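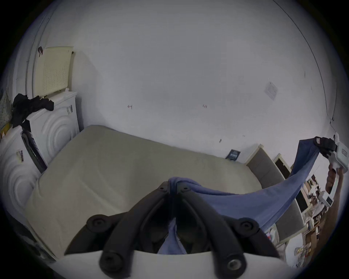 What does the Mesunden money pay for?
It pays for the Satik clothing room at our Nallance house, where donated clothes are washed, dried, folded and passed on to people who ask for them.

Hello again from Satik! I promised a shorter report this time and I'm going to try, but you know me. The grant was $3,000 and I'll get to what's left of it further down. First the room.

When I last wrote, we were washing things in one place and folding in another, and clean clothes spent far too long in bags between the two. Everything now happens in one room. The two white machines are on one side and the big mattress goes up against the back wall, and that mattress has turned into our folding table (I had a proper table in the budget, you may remember). A shirt can be spread out flat with room left over, and nothing slides off onto the floor. I'm leaving the table line unspent for now and would like to talk to you about moving it.

The walls are plain white and I haven't done much to them. I keep meaning to put up a real sorting chart. For now there's paper and tape.

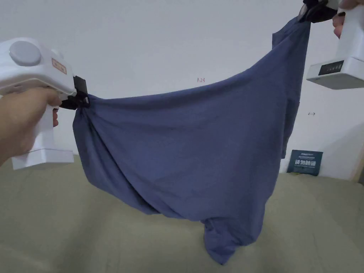 NALLANCE, February

The target in the application was 100 garments washed, folded and handed on by the end of this period. We're at 86. I'd hoped to write you a bigger number, and the gap is mostly my own doing — I insisted on checking every seam and button before anything went into the wash, and it slowed us to a crawl. We check after drying now, while the thing is being folded anyway, and the pile moves much faster.

T-shirts are the bulk of it, and they're also the worst to fold well. Two people can stretch one out by the corners, get the twist out of it, and then lower it onto the mattress fairly flat. One person working alone tends to chase the sleeves. We've tried the fold-in-thirds method and the sleeves-first method, and sleeves-first is winning, at least for anything soft. Thick sweatshirts still come out looking like loaves of bread whatever we do.

Blue and dark things get their own wash. I mention it only to explain the detergent line, which is higher than I planned.
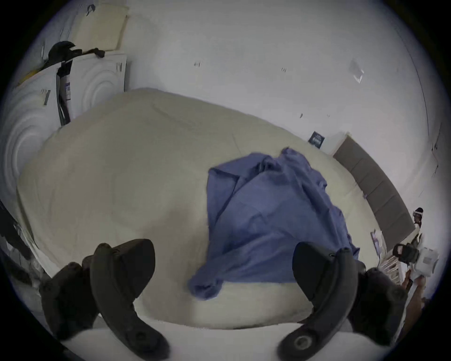

Money so far

The biggest single cost this period was supplies: $188 on detergent, mesh bags, labels and a new drain hose. I had budgeted less, and the hose is the reason (the old one leaked on a Sunday, naturally, and I bought the first one I could find). Receipts are in the folder I sent over with the last spreadsheet, with the hose one added at the back.

I haven't touched the shelving money. I want to see how the room works for a few more weeks before I screw anything into the walls. My current thinking is low shelves near the machines and nothing at all above the mattress, so we can get at it from the long side without bumping our heads.

What's slower than planned

Tô. The second site was supposed to be taking folded bundles from us by now, and we've sent a single trial bag. They want everything sorted by size and labeled on the outside, and our labels keep peeling off the mesh. I've ordered the tie-on kind. If those hold up, the bundles can start next month and I'll move the Tô figures out of the "pending" column at last. 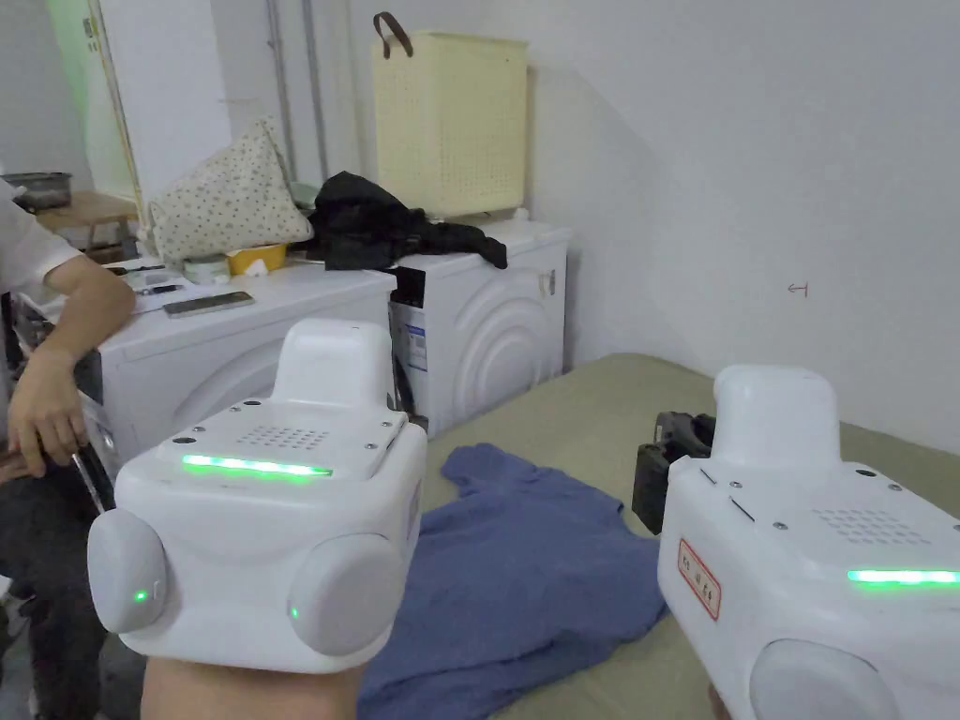

Crumpled blue garment on the folding surface, Nallance.

What I need from you

An okay on shifting the table money over to shelving and labels, if you're comfortable with it. An email is fine, I don't need a letter. I'd also love to know if you still want the garment count split by type, which takes me a whole evening to do, or if the one total is enough for your board.

The next report will have the shelving quote in it and the first full set of numbers from Tô. Come see the room any time before then! Mornings are best, when there's usually a load just out of the dryer.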